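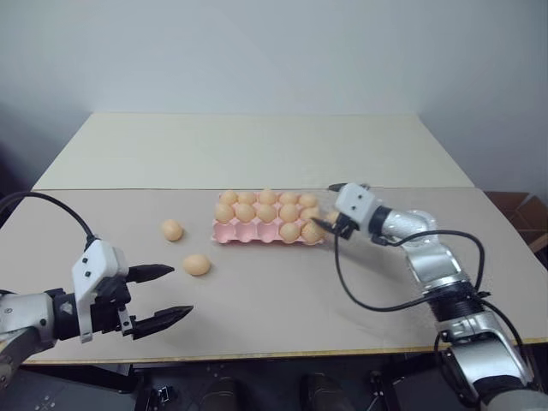
Egg tray station, both arms at the work surface.

About Deltden

Deltden records manipulation tasks on two-arm robots and delivers the recordings to groups that train control policies. We do not build robots and we do not sell policies. Our product is the demonstration: a complete run of a task, driven by a trained operator, with synchronized camera video, joint positions, gripper commands and a written record of how the run was set up.

The company was started by Riku Oda and Shigeru Kaneko, who had worked together on remote handling equipment and had spent a good part of that time trying to reuse motion data that other people had recorded. Much of it could not be reused. Clocks drifted between cameras and arms, grippers had been changed without a note, and failed attempts had been deleted, so it was impossible to say how hard a task had been for the person driving. Deltden's procedures were written against those three faults in that order.

We work from a single building in Arnesholm. Recording takes place on the ground floor. Review, storage and the repair bench are upstairs.

What we record

Most of our tasks are tabletop tasks involving two arms with parallel grippers. Sorting, packing, placing into fixtures, opening and closing containers, and passing an object from one arm to the other make up the bulk of the catalog. Each task is defined on one sheet, which gives the start condition, the end condition, the objects, the permitted variation in object placement and the time limit. If a task cannot be put on one sheet, it is split.

Operators drive the arms by remote control from a pair of leader arms. A leader arm has the same joint arrangement as the arm it controls, at reduced size, with a trigger at the hand for the gripper. Moving the leader moves the robot. For short motions where contact matters more than path, such as seating a part in a tight fixture, we also record by hand guidance: the operator holds the robot arm itself and moves it through the motion with the drives set to low resistance. The two methods are never mixed within a run, and the method is written into the header of every file.

Delivered runs contain the following streams:

Head camera video, covering both arms and the full work surface
Wrist camera video, one stream per arm
Joint position and velocity for each arm
Gripper opening and commanded gripper opening, stored separately
Leader arm position (remote control runs only)
Operator code, task sheet revision and fixture revision

Commanded and measured gripper opening are kept apart for a practical reason. When a gripper closes on an object, the measured value stops at the width of the object while the command may continue past it. The difference is a usable stand-in for grip effort on hardware without force sensing, and it disappears if only one of the two values is saved.

The egg tray task

Customers often ask for one worked case, so we describe our most requested task in some detail. The objects are peach-orange eggs and a pink molded tray with cups in rows. At the start of a run some eggs may already be in the tray and others lie loose on the work surface. The operator picks the loose eggs and places them in empty cups. A run is complete when every loose egg is seated and both grippers are open and clear of the tray.

The task looks simple on the sheet and is slow to learn. An egg has no flat faces, so two flat fingers touch it over a small area and any error in height turns into rotation. Operators are taught to bring the fingers down with the opening centered over the egg, stop, then close. Closing while still descending is the most common beginner's fault, and it tends to push the egg away along the table.

Placement has its own difficulty. The cups sit close together, and a finger that was well placed for the pick may be badly placed for the cup beside an egg already seated.

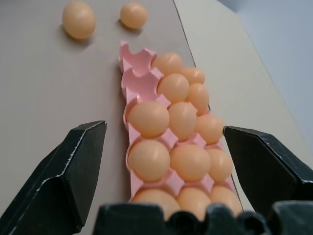

The wrist camera carries most of the useful information at this stage. From the head camera an egg near the fingertips can be partly hidden by the gripper, and depth between neighboring rows is hard to judge. From the wrist, the operator can compare the fingertip with the rim of the cup. The cost is coverage, as the gripper body hides whatever is closest to it. Operators learn to take a look at the tray from farther back before committing to a cup, and that pause is left in the recording. We do not trim pauses, hesitations or second attempts from any run.

The current release of the task holds 2,471 runs, of which 1,427 passed review as clean. The remainder are delivered as well, in a separate folder, with a reason code. Several customers train on both. Reason codes cover dropped object, displaced tray, time limit, missed grasp with recovery, missed grasp without recovery, and equipment fault.

How a run is reviewed

Review is done by a person who did not drive the run. The reviewer plays the head and wrist video side by side with a plot of gripper opening, checks the start condition against the task sheet, marks the time of each grasp and release, and assigns a result. Isamu Ogura wrote the review software and maintains it. It flags timing gaps between streams automatically — a run with a gap above the limit is rejected before a reviewer sees it — but it makes no judgment about the task itself. We tried automatic grading on two tasks and withdrew it after it passed runs in which the object had been released above the fixture and happened to fall in.

Disagreements between operator and reviewer go to Miyuki Kudo, who heads the recording floor. Her decision is added to the task sheet as a note, so the same question does not have to be settled twice. The sheet for the egg tray task is now at revision nine, mostly on account of these notes.

Operators

New operators spend their first 48 hours on the leader arms without recording anything that will be delivered. The first part covers free motion and stopping distance, then single-arm picks, then work with both arms. Yoshinori Sugiyama runs this training. He assigns each trainee a weak-hand block, in which the arm that would normally only hold or wait does all the picking. Datasets in which one arm does nearly everything are of limited value for two-arm policies, and the habit is much easier to prevent than to correct.

Driving sessions are limited to 40 minutes with a break after each. Error rates rise before operators report feeling tired, and we would sooner lose the floor time. Operators are employees of the company and are paid by the hour. No part of their pay depends on the number of runs.

Equipment and fixtures

Camera mounts are checked against a printed target at the start of each shift and again after any contact between an arm and the table. Gripper fingers are treated as wear parts. Worn fingers are not a reason to stop recording, but a change of fingers is a change of fixture revision, and runs from before and after the change are never placed in the same batch.

Fixtures and table panels are made for us by Tsuchiya, a small shop we have used from the start. Drawings are supplied with each dataset so that customers can reproduce the station at their own site.

Working with us

A typical order is 2,000 runs of one task on one station. Before quoting we record a short pilot and send it without charge, including the failures. Customers are asked to load the pilot into their own training code before approving the order, since problems with file layout are cheap to fix at that point and expensive later. Customer objects can be shipped to us. We need at least three of each, and spares for anything that breaks.

Smaller orders are accepted when they use an existing task sheet. Orders on customer-supplied robots are handled through our second recording floor in Maltville, which opens in July with two stations.

Visits to the Arnesholm floor can be arranged with the front office. Visitors may drive the leader arms on the practice station after a short safety briefing. Closed shoes are required on the ground floor, and long hair must be tied back.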